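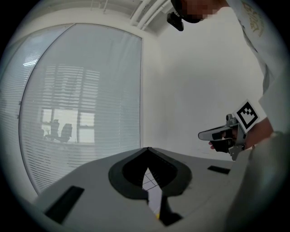

4.2 Torque loss in battery drill drivers over a working day

The second set of trials looked at how much turning force a compact drill driver keeps as its battery runs down. Two models were used, the Sonent and the Shehu, both bought new from a trade counter in Bimville. Each was run with its own maker's battery, charged overnight and left to rest for an hour.

Every tool drove 300 screws into softwood battens, with the clutch on the same setting throughout. Peak torque was read after each batch of ten. The battens came from one delivery to the Grustlow workshop, though a few had to be swapped when knots were found along the drilling line.

Figure 3 plots the mean reading for each batch. The Sonent held steady for the first 200 screws and then fell away quickly. The Shehu lost a little from the start – the drop was small but showed in every run – and reached its cut-out at screw 173 in the worst case. That run was kept in the results, as no fault was found in the battery afterwards.

Figure 3. Mean peak torque by batch, both models, all runs (1,182 readings).

Quang Phí (personal communication) has suggested that chuck wear may explain part of the early loss. We did not measure it. The chucks were cleaned between runs but not replaced, and the same bit holder was used for both tools.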